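Báscula digital de mesa Lindus 326

Referencia: LD-326
Distribuidor para tiendas y talleres: Peixoto
Disponibilidad: en almacén, salida los miércoles

La Lindus 326 es una báscula pequeña para quien pesa ingredientes todos los días y necesita dejar sitio libre en la mesa. La usan en panaderías de barrio, en talleres de jabón y en aulas donde se preparan disoluciones sencillas. Funciona con pilas, se enciende con una pulsación y vuelve a cero cada vez que se coloca un recipiente nuevo.

El cuerpo es blanco con un borde gris plateado. La plataforma es cuadrada, de esquinas redondeadas, y queda un poco elevada sobre el resto, de modo que un paño pasa fácilmente por todo el contorno. El panel delantero está inclinado hacia el usuario. En él se encuentran la pantalla rectangular y, a su derecha, una franja oscura con los botones.

Para líquidos recomendamos trabajar con un vaso de precipitados pequeño y transparente. Se pone primero el vaso vacío, se pulsa la tara y después se vierte poco a poco. Es mejor tener el vaso al lado de la báscula y no encima mientras no se pesa: la célula de carga descansa y la medida siguiente sale más estable.

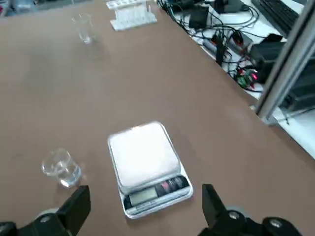
Datos técnicos

Unidades: gramos, onzas, mililitros de agua
Peso de la báscula sin pilas: 326 g
Carga mínima recomendada: 2 g
Apagado automático: a los 100 segundos sin uso
Alimentación: dos pilas AAA (incluidas)
Garantía: dos años

Colocación

La superficie debe ser lisa, firme y horizontal. Una mesa que se mueve produce cifras que cambian sin parar, y muchas consultas que recibimos tienen este origen. Evite también la corriente directa de un ventilador. Si la báscula viene de un lugar frío, espere media hora antes de encenderla.

Limpieza

Paño húmedo y jabón neutro. No se debe sumergir ni lavar bajo el grifo. Si cae líquido sobre el panel, séquelo enseguida — sobre todo entre los botones.

Accesorios compatibles

Bandeja Drultwood de borde bajo, para harina y sal
Juego de vasos Utano, tres tamaños
Funda de tela con cierre, color gris

Los accesorios se venden por separado. La bandeja Drultwood estará otra vez disponible en abril.

Precio

42 euros, impuestos incluidos. Con la bandeja y el juego de vasos, 97 euros. El envío es gratuito en los pedidos superiores a 100 euros.

Preguntas sobre el pedido: use el formulario de contacto e indique la referencia LD-326.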